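Wondholm Arm: Frequently Asked Questions

Last updated 2018-06-18

The Wondholm is a small tabletop robot arm designed by Taner Oral and built by members of the Paston shared workshop. Most of these questions came in by email or on the build thread. If yours is missing, post it on the thread and it may end up on this page.

GENERAL

What can it do?

It picks up light objects, moves them, and puts them down again. Ours is used for sorting small parts and for trying out code. It is too slow and too weak for machining, and it should not be used near a saw or a drill press.

Do I need a workshop to build one?

No. Two of the arms built so far were put together on a kitchen table. You need a drill, a set of hex keys, a soldering iron, and access to a 3D printer for the joint brackets. If you don't have a printer, many public libraries will print the parts for the price of the plastic.

Do you sell kits?

No. We publish the drawings and the parts list, and that's all we have time for.

How long does the build take?

Plan on 14 evenings if you have built something with motors before. Printing time is extra.

BASE AND JOINTS

Why does my base tip when the arm is fully stretched out?

The base plate alone is too light. Clamp it to the bench or bolt it down through the four corner holes. Adding weight to the plate helps a little, but the arm will still rock when it stops suddenly.

Can I use smaller motors in the shoulder?

We tried and went back. The smaller ones hold the arm up when it is still, but they get hot and lose position during a long run. The wrist can take a smaller motor with no trouble.

The elbow makes a clicking noise. Is that normal?

Usually it means the belt is loose. Move the idler out one notch and try again. If the clicking stays in the same place on every turn, look for a damaged tooth on the printed pulley.

What is the Grosell bracket that people mention on the thread?

It is a replacement for the original elbow bracket, with a wider foot and two more screws. The drawing is in the same folder as the others. New builds should use it. If you already have the old bracket and it isn't cracked, leave it alone.

WIRING AND SOFTWARE

Can I power everything from one supply?

Yes, as long as the motors and the controller are on separate fused lines. Put the emergency stop on the motor line. Test the stop before you attach the arm to the motors, and again before the first full run.

The wrist camera drops out when the arm moves. What should I check?

Check the cable first. It needs a loose loop at the wrist and another at the elbow, tied so that neither one gets pulled tight at the end of the range. Cables that are too short cause most of the dropouts we hear about.

Do I need to calibrate every time?

You need to run the homing routine every time you switch on. Full calibration is only needed after you take a joint apart. The file is saved as plain text, so keep a copy of a good one.

What does error 1076 mean?

The controller asked a joint to go past its soft limit. Home the arm and check the limits in the settings file. If the joint was put back on one tooth off, the limits will be wrong even though the numbers look right.

GRIPPER AND WRIST CAMERA

What should the wrist camera see?

Both fingertips should be in view, low and near the middle, with clear space above them. If one finger is much higher than the other, loosen the camera mount, turn it a little, and tighten it again.
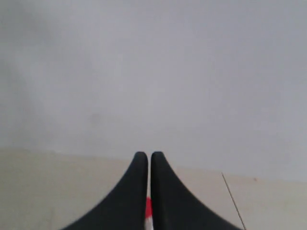

Wrist camera view: black fingers nearly together, with a strip of something red and white in the gap.

Do the fingers have to touch when the gripper is closed?

With nothing between them, the tips should just meet. Do not set the closed position any tighter than that. The motor will keep pushing and wear out the gear.

How do I set the grip force?

Start at 22 in the settings file and go up in small steps until the object stops slipping. The scale runs to 100, but we have never needed the upper half.

Can I fit a different gripper?

Yes. The wrist plate has a plain four-hole pattern, and Çetinkaya on the build thread has posted an adapter drawing for grippers with a round flange. Weigh the new gripper first and lower the speed if it is heavier than the old one.

When will the next version be out?

Taner is redrawing the shoulder now. The new drawings are planned for November, and they will fit the existing base plate.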